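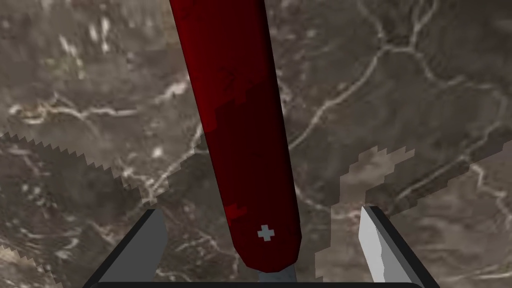
SZYMON LIS

UMCOMBE, February – Negotiators for Clovider and Pisetti have initialled an interim protocol on the Schumacher Line, the disputed boundary between the two states, after a final session that ended shortly before 4 a.m.

The text does not settle sovereignty over the disputed strip. It fixes a provisional line of administration, reopens two road crossings to civilian traffic and sets terms for exchanging survey data. Both legislatures must ratify it before it takes effect.

Under Article 3, each side will withdraw heavy vehicles to the positions shown on an annexed map. Patrols on foot may continue within the strip if the other party is notified in advance. Border police are not covered by the withdrawal and will staff the crossings under existing national rules.

The protocol also creates a register of property claims. Clovider has already received 1,343 claims from residents displaced when the crossings closed, while Pisetti has recorded 617. The two lists will be merged, and claims that appear on both will be treated as a single file. Compensation is deferred to a later agreement.

"The line of administration is a working line and carries no legal weight in the boundary case," said Paula Bratu, who led the Clovider delegation. "Our position on title is unchanged and is recorded in the preamble."

Her counterpart, Relu Căpraru, said Pisetti had accepted the wording on the condition that neither party cite the protocol in arbitration. He said his government expected to table the text this month but would not give a date for the vote.

The main point of dispute during the last session was the status of 319 detained vehicles, most of them commercial trucks held on the Pisetti side. Clovider had sought their release on signature. The agreed text provides for release in stages after ratification, subject to proof of ownership and payment of storage charges at a capped rate.

Ionuț Vlad, a member of Clovider's opposition, said his party would move an amendment to strike the storage charges. Any amendment would send the protocol back to the negotiators, as the text must be adopted by both chambers in identical form.

Monitoring will be handled by a joint office in Umcombe with around 40 staff, drawn equally from each side and reporting to both foreign ministries. Delia Roman, the mediator, will chair the office for its first six months. Disputes it cannot resolve within 30 days go to the ministers.

The crossings are to open on the tenth day after the second ratification, in daylight hours only. Freight will remain suspended until the customs annex, still in draft, is complete. Technical teams are due to resume work on it in Umcombe later in February.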